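Narketti Robotics Club — Frequently Asked Questions

Updated in June for new members and parents. If your question isn't covered, write to the club address on the contact page.

Who can join?

Anyone enrolled at the college, in any major. You do not need to have written code or used a robot before. Most new members start on the laundry project, which we call Laltier, and move to other work after a term if they want to.

What does it cost?

Dues are $72 for the year. That covers safety glasses, bench supplies and your share of the software licenses. It does not cover travel to the Vasilakis Cup. If dues are a problem, write to us and we will waive them.

When and where do you meet?

Twice a week at 6:30 p.m. in the Zernon Building, lower level. Come in by the loading dock side after 6, when the front doors lock. Sessions run until 9, and you can leave early.

What is the Laltier project?

It is our entry in the household task division of the Vasilakis Cup. The robot has to take a garment, get it onto a hanger and put the hanger on a rail. Teams are scored on finished garments and lose points for dropped ones. The rules allow any commercial arm and gripper, so the work is mostly in deciding where to grasp and how to move afterward.

Why clothes? Wouldn't blocks be easier?

Blocks are easier, and we use them in the first two sessions. Cloth changes shape every time you touch it. A shirt held at the hem looks very different to the software from the same shirt held at the shoulder, and a hanger inside it adds a stiff part that swings separately.
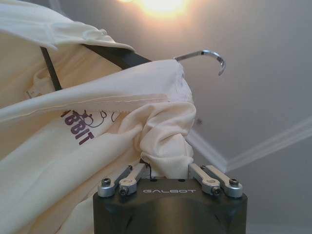
Wrist camera view: shirt and hanger above the gripper, fabric bunched between the fingers.

What do members do in a session?

We work in groups of three. One person runs the arm, one handles the garments, and one labels recordings. You trade places every half hour. Labeling means marking when the fingers close, which part of the garment they are holding, and whether the attempt should be kept. It is slow work and everyone does it, including the officers.

How many recordings do you have?

The set stands at 1,774 attempts, counting failed ones. Our goal for the fall is another 500, mostly with long sleeves, where we are short. Please don't delete a failed attempt. Mark it "fail" and add a word or two on what went wrong — "slipped," "two layers," "hanger turned."

Can I bring in clothes?

Yes. We can use clean shirts and light sweaters in adult or children's sizes. Prints are welcome, and so are tags. Please leave out anything with pins, loose beads or metal buttons. We can't return donated items.

Do I need my own laptop?

It helps, but there are seven club machines and they are rarely all taken. If you bring your own, install the labeling tool at home first. The building Wi-Fi is slow in the evening.

Is it safe?

The arm is run at reduced speed whenever people are at the bench. You have to finish the short safety session before you touch the controls. Tie back long hair, take off lanyards, and keep your hands out of the gripper unless the person running the arm has said "hold." The stop button is on the left side of the bench.

Does everyone go to the Vasilakis Cup?

No. Each school may send one team per division. We pick from members who have come to at least half the spring sessions and want to go. Travel is around $300 a person, and we apply for student activity money to bring that down.

Can I get course credit?

Sometimes. The engineering department will count club work as an independent study if you arrange it before the term starts. Ask your advisor for the form and bring it to us for the project description.

How do I sign up?

Come to any session. You can attend two before paying dues.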